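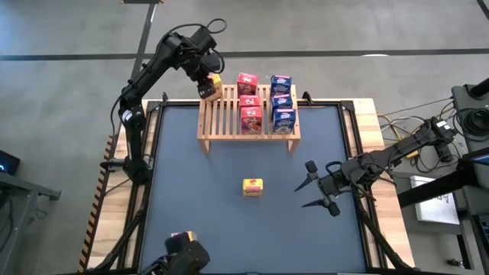
How a cereal shelf is sorted

Small cereal boxes hold enough for one bowl. Because they are small, they fall over easily and get mixed up. Sorting them by colour is the quickest way to keep a shelf in order.

Step one: choose a column for each colour. A column is a line that runs from the front of the shelf to the back. Red boxes go in one column, blue boxes in the next and yellow boxes in another.

Step two: check the name. Froot Loops come in a red box, and the name is printed in large white capitals. Colour is read first, from a distance. The name is read second, up close.

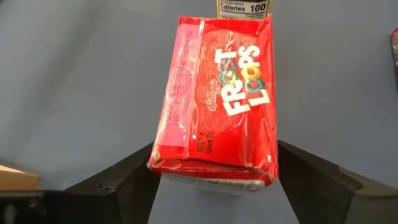
Step three: place the back box before the front one. A box put at the front first will block the way. If the column is full, a box can lie flat on top of another flat box. This is called stacking. Two flat boxes are steadier than two standing ones, as more cardboard is touching.

Step four: group whatever is left over. Stand the boxes upright on the table and put matching ones together before moving them.
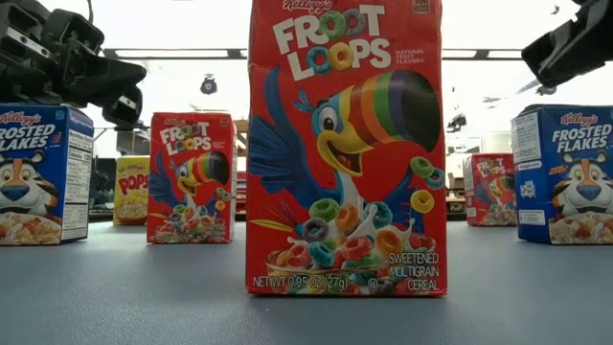
A large shop may have 1,000 boxes to sort, and the rules stay the same. Try it at home with 2 kinds of packet from the cupboard. Ask an adult before moving anything made of glass.

Text by Faustine Coste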